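Teaching a robot to deal with towels, week two
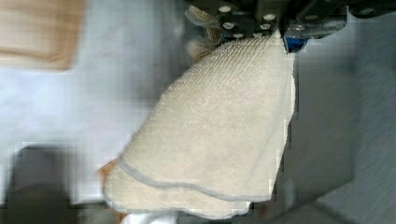
The cream towel with the gray trim, hanging from the gripper. Seen from the wrist camera.

So I've been spending my evenings at the Udomus workshop in Bemenbridge, driving a robot arm around by remote control and trying to show it how to fold a towel. I signed up in March thinking it would feel like a video game (I'm decent at those!) and my first 19 tries were awful. Just awful. I kept grabbing two layers when I wanted one.

Gaurav Shakya, who had been at it way longer than me, watched for a while and told me to slow down before the pinch and look at the wrist view instead of the big monitor. That helped a lot! From up close you can see the loops in the terry cloth and where the hem doubles back, and I've started using that gray edging as my guide for everything.

My other bad habit is pausing. If I stop to think with the towel in the air, the pause goes into the recording too, and then the robot learns to hang around doing nothing. We keep each try under 90 seconds, so there isn't much room for dithering anyway.

Last night I got to 34 keepers before my thumbs gave up, and I went home and folded my own laundry in slow motion, pinching the corners with two fingers like a weirdo. Next up is a smaller washcloth, and Gaurav says those are worse.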